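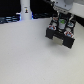

By the Grondlow Docs Team | Updated March 10, 2025 | Applies to: Lurka countertop water filter, all colors

Section 4: First-Time Setup

Welcome to the fun part! If you've worked through Section 3, your Lurka is unpacked, the tank is rinsed, and you've picked a spot near an outlet. Now we get to put water through it. Set aside 30 minutes, most of which is waiting, so start it while you're making dinner.

What you need

The Lurka base and tank
One Akanda cartridge (still sealed)
A pitcher or big bowl for the flush water
A clean dish towel

4.1 Soak the cartridge

1. Wash your hands, then peel the foil off the Akanda cartridge. Keep the foil, as the lot number is printed on the inside.
2. Fill a bowl with cold tap water and push the cartridge all the way under. It will float back up at first and fizz quite a bit (great sign, that's air leaving the carbon).
3. Leave it for 15 minutes. Turn it over once if you happen to walk by.
4. Shake off the extra water over the sink.

CAUTION: Never soak or flush with hot water. Heat damages the carbon and you'll need a new cartridge.

4.2 Fit the cartridge

1. Lift the tank straight up off the base.
2. Line up the arrow on the cartridge with the arrow inside the tank.
3. Press down and turn clockwise until it clicks. The click is small but very satisfying!
4. Set the tank back on the base and check that it sits level.

NOTE: If you don't feel a click, take the cartridge out and look at the rubber ring. It sometimes rolls up on one side. Smooth it down with a wet finger and try again.

4.3 Flush the system

1. Put your pitcher under the spout.
2. Fill the tank to the MAX line with cold water and close the lid.
3. Plug in the base. The ring light blinks blue.
4. Hold the Flush button until the light turns solid, then let go. The first water may look gray or have black specks in it, and that's only carbon dust.
5. When the tank is empty, pour the water out (houseplants love it) and repeat. You need 2 full tanks in all.

If you still see specks after the second tank, run one more.

CAUTION: Wipe up spills around the plug right away. Unplug the base before you move it.

4.4 Reset the counter

Hold Flush and Fill together until you hear two beeps. The display should read 186, the number of tanks left on a fresh cartridge. If it shows 176, you have a Farerow slim cartridge installed. It works perfectly well in the Lurka, it just runs out a bit sooner.

NOTE: Units shipped before January start with the display off. Tap Fill once to wake it up.

4.5 Your first glass

Fill the tank, press Fill, and pour yourself a glass. Try it next to one straight from the tap, it's a great little experiment and kids get really into it. For colder water, keep a filled pitcher in the fridge and use it within two days.

If the flow is slow or the ring light turns orange, go to Section 7, Troubleshooting. For weekly cleaning, continue to Section 5.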